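What Is Inside a Computer Box?

Have you ever asked yourself what is hiding in the big box of a desktop computer? From outside it is only a dull box. When the side comes off, it looks more like a small town.

The motherboard

The largest flat piece is a board, and very often it is green. We call it the motherboard. All the other parts talk to each other through it, along thin metal lines that are like streets.
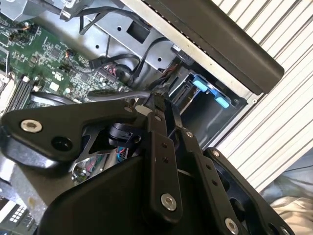 The little black chips on a motherboard each have their own work. Please never push on them with your finger — they are easy to damage.

The drives

A computer must remember your drawings and games also when it is switched off. For this it has a drive. If one drive can keep 1,156 songs, then 2 of the same drives can keep double.
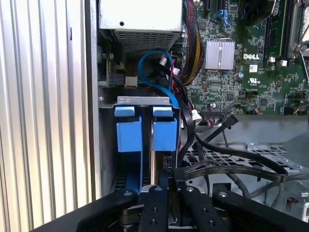
Drives need two kinds of help: electricity, and a way to send what they remember. The electricity comes from the power supply, through wires. In this computer those wires are black, red and yellow, in one thick bundle, and the blue cable is the kind that carries the information. The blue plastic carriers hold the drives in their cage.

The processor

The processor, or CPU, does the thinking. It is a flat square thing with a metal lid, and it sits in a special seat called a socket. When it is not in the socket, the computer cannot think at all.
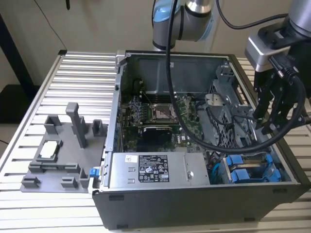
Before you look inside

Ask an adult first. The computer must be switched off and the plug must be out of the wall. Then look as long as you like, and try to find the motherboard by yourself.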